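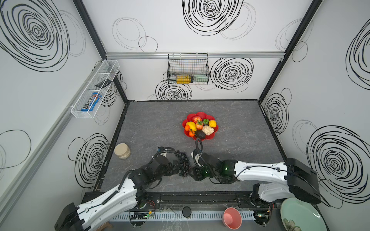
Artificial fruit

Artificial fruit is imitation produce made for display, teaching, play or practice in arranging and handling objects. The term usually takes in imitation vegetables as well, and shops often sell the two together in mixed sets. Pieces may be solid or hollow and are made from wax, plaster, wood, glass, papier-mâché, foam or plastic.

Materials

Wax was long the preferred material for close copies. It takes color well and has a slight shine like that of a real apple or cherry, but it softens in warm rooms and marks easily. Plaster is harder and heavier and chips at the edges. Most pieces sold today are hollow plastic or lightweight foam with a painted skin. Foam fruit dents under a fingernail and does not recover. Some makers put a weight in the base so that larger pieces sit still.

Common kinds

Apples, lemons, oranges and tangerines are the usual contents of a mixed set. Bell peppers, avocados, small gourds and cherry tomatoes are also common. Tomatoes and grapes are often joined in a cluster. Sizes are not always true to life, and a lemon from one maker may be as large as an apple from another.

Display

The pieces are generally heaped on a plate or in a shallow bowl. A plate with a raised or scalloped edge keeps round pieces from rolling off. Larger items such as peppers are often set toward the back, with smaller ones in the gaps. Red plates are popular with yellow and green produce, though they make red apples harder to pick out. Wire baskets are used as well, mainly in kitchens where counter space is short.

The Jostov collection

The collection at Jostov holds 232 pieces, most of them wax and plaster. It was assembled by Bohumila Hrubý, a drawing teacher who used the models in still-life classes. Nearly 73 were repainted after her retirement, and the original colors of these are not recorded. A handlist by Dzintra Luik, dated 5 Jun 2024, sorts the pieces by material and notes 2 gourds whose maker is unknown. The pears are kept in a separate cabinet.

Care

Plastic pieces can be wiped with a damp cloth and mild soap. Foam should only be dusted, as water may lift the paint. Wax is cleaned with a soft brush and stored in a cool, dark place, wrapped in unprinted tissue. Strong sunlight fades reds first, then oranges.

See also: Still life; Wax model; Play food; Fruit bowl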